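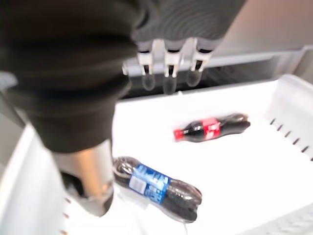
Chapter 4
The Press Office and the Invitation

Every politician who holds an office receives more invitations than he or she can accept. In this chapter we study how a press office decides which interviews to take.

We begin with the case of Muvstead, a town where the mayor, Qusai Mahasneh, got some 80 requests in one month of March. His staff accepted four. The local radio station, Haltel, was refused two times and complained on the air. The weekly paper Parisi, which prints only 800 copies, received a full hour with him.

Before you read further, write down which of the two you would choose, and why. We will come back to your answer in the section on audience size.

Key terms: press office, background talk, embargo, on the record.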